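Search this site
Go

The Workroom in November

Well, I finally did it! After 7 months of saying "next weekend," the back room is clear, and I can show you around a place that doesn't have cardboard stacked up to the light switch. Most of what lived in there went to the Tornbridge swap shop, except for the 200 or so buttons I could not part with (don't ask me to choose, I love them all). I gave myself a budget of $400 for the whole room and went over by $15, and I blame lunch.

I wanted a dark top to work on for ages. Pale thread just disappears on a light table, and I've lost more pins that way than I care to admit. Everyone told me black would make the room gloomy, but against a plain white wall I think it looks wonderful, and I keep walking in just to look at it.

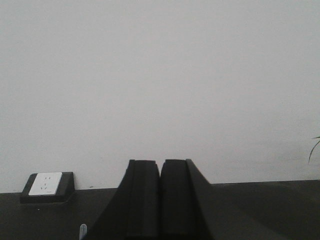

Dark tabletop, white wall, and the outlet up on top where I can reach it.

You have no idea how happy that outlet makes me. In the old house I was forever crawling under the table to plug in the iron, bumping my head on the way back up. The face is tilted, too, so I can see what I'm doing with the plug. The wall is staying bare for now. I've got a Cavalcanti print rolled up in the closet that might go there, or I might hang the big ruler, or I'll change my mind again by morning!

Next up is the shelf, and after that the curtains. Valquíria Toledo has promised me the leftover Nikel linen from her own sewing room (thank you, thank you), and I'm hoping there's enough for two panels with a decent hem. If you've ever lined linen without it puckering, please write and tell me how.

Contact | © The Nurnent Workroom | Back to top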